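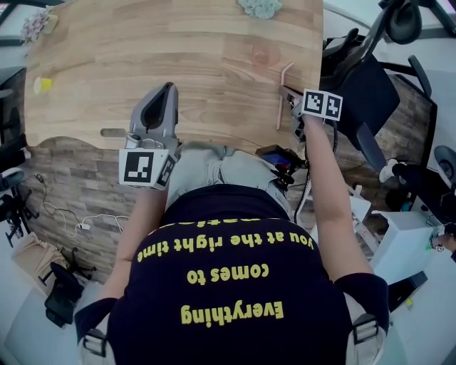

A person in a navy T-shirt at a light wooden table, viewed from above

Storomcombe is a small-craft harbor and village on the lee shore of Taltari, the larger of the two inhabited islands in Hovel Sound. It serves as the port of entry for private vessels visiting the island and is the only harbor on Taltari with alongside berths for visiting yachts. The resident population of the village is 934. Fishing, boat repair, and seasonal yacht traffic account for most local employment.

Geography

The harbor occupies a narrow inlet that opens to the southeast and bends sharply to the north behind a low headland. The bend gives good protection from the prevailing westerly winds and from most ocean swell. Strong southeasterly winds, which occur mainly in late winter, send a short, steep sea into the outer part of the inlet and can make the visitors' moorings uncomfortable or unsafe.

The inlet is divided into the Outer Pool, used for moorings and anchoring, and the Engelbrecht Basin, an enclosed dock at the head of the bend. A drying bank of sand and shell extends from the western shore between the two. The bank shifts after heavy weather, and the channel buoys are moved to suit. The seabed in the Outer Pool is mud over clay and holds well, except near the old ferry slip, where weed is thick in summer.

History

Storomcombe grew up as a landing place for lime and timber. Small trading ketches were beached on the bank at high water, unloaded into carts as the tide fell, and floated off again on the following tide. The trade had no quay of its own until the Engelbrecht Basin was dug out of salt marsh and lined with local stone. The basin takes its name from the shipping firm that paid for the work and held the right to collect dues there.

The lime trade declined once bulk cargoes moved to mainland ports with rail connections. The firm gave up its lease, and the basin silted until it could be entered only by open boats. Fishing families continued to use the outer wall, and a winter lay-up yard was opened on the former timber ground.

Dredging of the basin, paid for jointly by the island council and the yard, restored access for larger craft. Pontoons were installed along the eastern wall, and the customs office moved from the ferry slip to its present position beside the basin entrance.

Approach and entry

Vessels normally approach from the south, keeping east of Hovel Ledge, an extensive reef that uncovers at half tide. The ledge is marked at its southern end by an unlit beacon. The passage between the ledge and the headland is used by local boats in settled conditions but is not recommended to visitors. 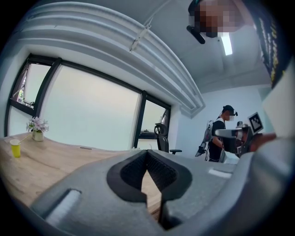 The tidal stream sets across the harbor mouth on both the flood and the ebb, and is strongest at springs. A vessel lining up on the leading marks should expect to be carried sideways until it is inside the headland, where the stream falls away quickly. Entry at night is possible with care. The leading lights are shown from sunset to sunrise, but the channel buoys beyond the Outer Pool are unlit.

The basin is entered over a sill with a hinged gate. The gate is opened for 2 hours on either side of high water, and traffic signals on the outer wall show when it may be passed. Departing vessels have priority. Boats arriving outside these hours wait on the moorings or anchor clear of the fairway.

Facilities

The basin has 7 visitors' berths on the pontoons, with water and shore power. A further 10 moorings are laid in the Outer Pool for short stays. Fuel is supplied from a berth on the outer wall, which dries at low water springs. The yard has a slipway and a mobile crane and carries out hull, engine, and rigging repairs. Sail repairs are sent to the mainland by ferry.

Showers and a laundry are located in the former weighhouse. The village has a grocery, a bakery, and a chandlery, the last of which keeps shortened hours outside the season. Bottled gas is available from the yard on request.

Events

The Taltari Round, a one-day passage race around the island, starts and finishes off Storomcombe each July. It is open to cruising yachts and to traditional working boats, which sail in separate classes. The course leaves the island to port — a direction fixed by the tide on the northern shore — and visitors' berths are reserved for entrants during the race.

See also

Hovel Sound
Taltari
Engelbrecht Basin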